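About Us

Hi, I'm Rosalind Calloway, and I've been sending people off to harbor towns for most of my working life. Calloway is a small travel company with four of us in it, and we plan trips to port cities. That's the whole business! If you want a ski week or a safari, I can give you the number of a friend. If you want to wake up to ferry horns and walk to breakfast past the fishing boats, pull up a chair.

I grew up over a hardware store two blocks from a commercial pier, and my dad used to take me down after supper to read the home ports painted on the sterns. I kept a list in the back of a school notebook. When I finally got to visit one of the places on it (by bus, with a terrible cold), I was hooked, and I started writing up little walking routes for friends. The friends passed them on to their friends, somebody offered to pay me for one, and here we are.

Irnau was the first town we sold trips to and it's still the one I'd pick for a nervous first-timer. The old harbor is small enough to learn in a day, the market is right on the water, and there's a staircase of 124 steps up to the lighthouse that everyone complains about and then does twice. Ballunis is bigger and louder, a proper working port, and it takes a bit longer to love. Give it three nights at least. I'd skip the waterfront restaurants with the picture menus and go up the hill.

Thanasis Vrettos looks after everything with a timetable. He used to work in a ferry office and he still reads schedules for fun, so if there's a slow boat that gets you in at sunset, he'll find it. Latrice Haverford books the rooms. She is picky about mattresses and even pickier about street noise, and she'd rather put you in a plain guesthouse on a quiet lane than a fancy hotel over a nightclub. Rezaul Cassim writes our walking notes now, which is a relief to everyone who ever tried to follow mine.
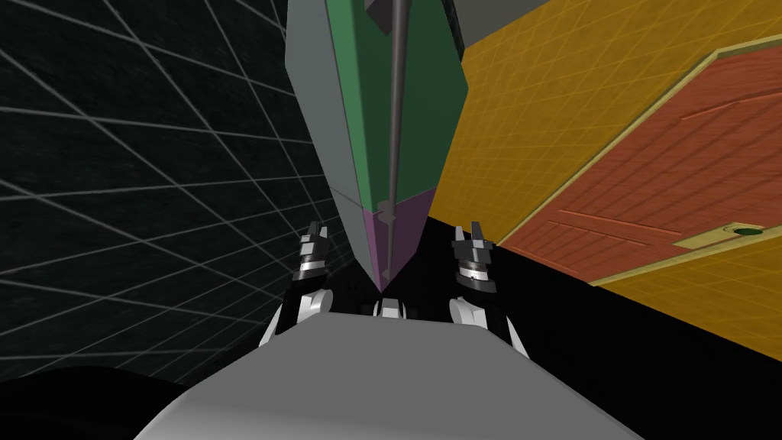
Do you only book whole trips, or can I just get the walking notes?

You can buy the notes by themselves for any town we cover, and if you book a full trip with us later, we'll take the price off your bill.

Most of our travelers go in pairs or alone, and we keep it that way. We don't run buses and we don't do matching hats. For a group bigger than six, call me first, because some of the guesthouses we like have only a handful of rooms and Latrice will want plenty of warning. October is my favorite month to go, by the way. The cruise crowds have thinned out, the water is still warm enough for a quick dip if you're stubborn, and the cafe owners have time to talk.

We moved our office last year and we're now upstairs at 453 Nusevine Street, over the bakery. Come by any weekday morning, there's usually coffee and a map spread out on the big table. If the street door is shut, ring the lower bell (the upper one belongs to Sawsan Hattar, who teaches piano and is very patient about it). You can also call or write, and whoever picks up will be one of the four of us.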